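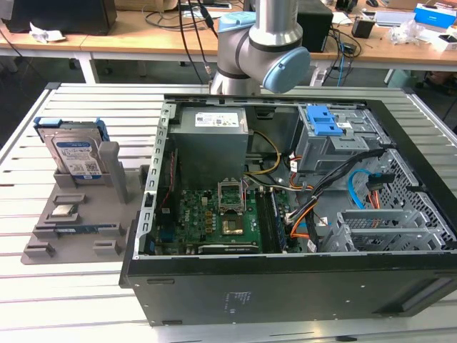 Getting a robot to leave the cables alone

Print this article | E-mail this article

Put a desktop PC on its side, take the panel off and ask a robot arm to work on it. The processor is the part everyone frets about. Tiny pins, no forgiveness. But ask the software people at Cellau what eats their week and they say cables. Every time.

Cellau writes control and planning code for arms that do fiddly work. The test job is an ordinary tower, lying open on a slatted table with a parts tray next to it. Processor in its guides, memory stick in a slot, hard drive standing up in a holder. The tray is the easy bit for the code. Everything in it has a known home, and the planner can be told where that is to a fraction of a millimetre.

Inside the case, nothing has a home. Power leads come out of the supply in a bunch and go wherever they like.

Three programs, one arm

The software is split in three. Perception runs first and builds a rough map of the case — socket, slots, drive cage, plus a fuzzy region labelled "soft stuff". The planner is called Halonen. It takes the map and picks a path. Then a controller closes the loop at the fingers, reading force and nudging the path as it goes.

The map used to be redone once per job. Mistake. Push one lead out of the way and three others shift with it, so by the second move the planner was working from old news. Now it gets rebuilt after every contact. Slower, yes. The full cycle went up to 27 seconds on a bad day and is now down to 20, mostly from not re-scanning the bits of the case that can't move. Sheet metal stays put. Took a while to think of that one.

Two cameras feed it. The wide view sees the table, the tray and the whole case, good for deciding where to go. The wrist view is for when you get there. It has its own headache — the gripper blocks a good chunk of what it's looking at, so the code has to mask out its own fingers before it can say anything useful about the wires. Early versions labelled the black fingers as black cable and planned politely around them.

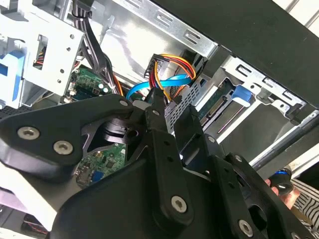

Wrist view: a blue SATA cable loops in front of the power wires, just above the fingertip.

Colour helps, then it doesn't

Bright blue data cable, no worries. Red, yellow and orange wires, also fine. Black on black is where the confidence scores fall over. The current trick is to stop guessing from colour and follow each cable from the connector end instead, where the shape is at least predictible. A connector is a hard little block with square edges. Find that, then trace back.

When the trace breaks, the planner treats the gap as a no-go area and looks for another way in. If there is no other way in, it stops and asks. A lot of effort went into the stopping. Nobody wants an arm that improvises near a row of gold pins.

Force limits are set per part. Low for the memory, lower again around the socket, and a separate setting for cables, which was added last and has been retuned more than anything else in the config file. Too gentle and the finger slides off. Too firm and you've tugged a plug half out of a drive.

Logs, logs, logs

The tool that gets the most praise in the office is the least glamourous. Gonex is the replay viewer. It lines up both camera feeds, the force trace and whatever the planner thought it was doing, on one timeline. Scrub back to the contact, see which of the three programs got it wrong. Before Gonex that was an arguement. Now it's a ticket.

The team tags failed moves by cause. 137 tagged since March, with cable contact well out in front and bad grasp second. Some 30 are marked "unknown" and get looked at on Fridays, if there's a Friday spare.

Next on the list is letting the planner move a cable on purpose — hook it, shift it, hold it clear, then do the real job. That needs a model of how a bundle springs back, and the one they've got is pretty rough. It works on a single lead in simulation. On a bundle it still guesses.

Print this article | E-mail this article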